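Ticket 2030: Overdue notices sent for books that are not overdue
Status: Closed (reopened once, see below) 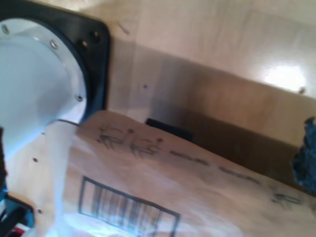
Attachment 1. Round white part with small silver screws along the rim, black plate behind.

Opened by: Ladan Safavi, circulation desk, Arabzadeh Branch
Assigned to: Obinna Olatunji, Uredlow Library Systems
Product: Pluvholm circulation, overdue notice module
Priority: Normal (changed to High by Ladan, changed to Normal by the system, changed to High by Ladan)

Ladan Safavi wrote:
We opened the doors this morning to a line. We do not normally have a line. Everyone in it was holding a notice saying their books were months overdue, and most of them were also holding the books, which are due next week.

A man who borrowed a guide to container gardening last Tuesday has been told he has kept it since winter. He took it well. The woman behind him did not. I have waived everything I can waive, but the waive button grays out after a while, as if it's disappointed in me.

Please stop the notices before tomorrow's batch goes out. Then please tell me why.

Obinna Olatunji wrote:
Batch is paused. 479 notices went out overnight, all from your branch. The mail service (Wito) did its job perfectly, I'm sorry to say. Delivery rate was the best we have had all year.

Can you send me three or four of the notices as text? I would like to see the due date as printed on the notice and the due date as shown on the item screen.

Ladan Safavi wrote:
Pasting one. I took the name out.

"The following item was due on February 9 and has not been returned: Soups for a Small Kitchen. Please return it at once to avoid further charges."

Item screen says it was checked out in August and is due on September 2. So according to us, it was due back six months before it left. I have worked in libraries a long time and this is our strictest loan period yet.

The others say March 9, April 9, and, for a picture book about a duck, January 9.

Obinna Olatunji wrote:
Thank you, the duck was very helpful.

All the dates on the notices fall on the ninth. It is not a coincidence. The nightly export is writing the soup book's due date as 02/09/2018, day first, and the notice module is reading it month first. Each of them is behaving sensibly by its own lights. They should simply never have been introduced.

What I don't know yet is when the export started doing this. Checking the change log now.

Mojtaba Shirazi (Pluvholm vendor support) wrote:
Thank you for contacting Pluvholm support. Have you tried clearing your browser cache?

Obinna Olatunji wrote:
Hello Mojtaba. The export runs at 2 a.m. on a server with no browser. Please see the comments above.

Mojtaba Shirazi wrote:
Thank you for the additional detail. I have read the comments above. Please disregard the cache suggestion, it attaches itself to my first reply and I have asked for it to be removed.

The June update added a regional settings page. On new installs it asks for a region. On existing installs it picks one. We believed it picked the one you were already using.

Obinna Olatunji wrote:
Found the page. It's under Admin, then Display, then Advanced, then Receipt Printer. Region is set to "International (default)". I can't find out which nation that is, but the dates there go day first.

This leaves the question of why we got through the summer without anybody noticing. My reading so far:

If the day is 13 or later, the notice module can't find a matching month, gives up, and uses the item record directly, which is correct. So most of any month comes out fine.

If the day is 12 or earlier, it swaps. In July and early August the branch was on the extended summer loan, and nearly everything checked out was given the same due date, August 31. That one is safe. The first loans on the normal schedule are due in the first week of September. Last night was the first night the module looked at them.

Ladan Safavi wrote:
So the summer loan, which I argued against in two separate meetings, was protecting us.

Obinna Olatunji wrote:
I would not put it in those words to the director, but yes.

Fereshteh Kordestani (billing) wrote:
I was copied on this and would like to add my own misery. 178 of those accounts were also charged the maximum late fee, $4 per item, and anyone over the limit was blocked from borrowing. Fixing the date won't take the charges off. They're separate rows.

Please do not waive them one by one at the desk. A waived fee stays in the history as a fee the patron was forgiven. These people did nothing, and I would like their records to say so. I'll run a reversal once Obinna confirms the setting is right.

Ladan Safavi wrote:
How many did I already waive?

Fereshteh Kordestani wrote:
Enough. I have the list.

Obinna Olatunji wrote:
Steps taken, for whoever finds this ticket next time:

1. Paused the notice batch (Admin, Scheduled Jobs, Overdue).
2. Changed Region from "International (default)" to "United States". Saved.
3. Went back and looked. It had returned to International. Saved again using the button at the bottom of the page, because the one at the top only saves the receipt printer.
4. Ran the export by hand. 2,030 loan records, all month first.
5. Ran the notice job in preview mode. No September items listed. The few that remain are truly late, including one of mine.
6. Asked Fereshteh to run the reversal.

Fereshteh Kordestani wrote:
Reversal done. Blocks lifted. I checked the soup book and the duck by hand and both households are in good standing.

Obinna Olatunji wrote:
Batch is back on. Closing.

TICKET REOPENED by Bijan Nouri, reference desk

Bijan Nouri wrote:
Not sure this is the same thing. The receipt printer is now printing "Thank you for visiting" at the top of the slip and the due date in letters the size of a thumbnail. Patrons love it. Is it supposed to do that?

Obinna Olatunji wrote:
Same page. When I used the top button it saved the printer settings as they were displayed, and they were displaying the defaults. I can put the old layout back.

Bijan Nouri wrote:
Please don't. A gentleman told me it was the first slip he's been able to read without finding his other glasses.

Ladan Safavi wrote:
Seconding Bijan. After this week I would like the date as large as it will go.

Mojtaba Shirazi wrote:
The two save buttons have been logged with our developers as a suggestion. The region default has been logged as a defect. I don't have a date for either, and given the subject of this ticket I would sooner not write one down.

Obinna Olatunji wrote:
Leaving the large slips. An apology letter went out this afternoon to everyone who got a bad notice, dates spelled out in words. Replies should go to the branch address and Ladan has agreed to answer them.

Ladan Safavi wrote:
I agreed to answer some of them.

Ticket closed by Obinna Olatunji. Resolution code: Configuration.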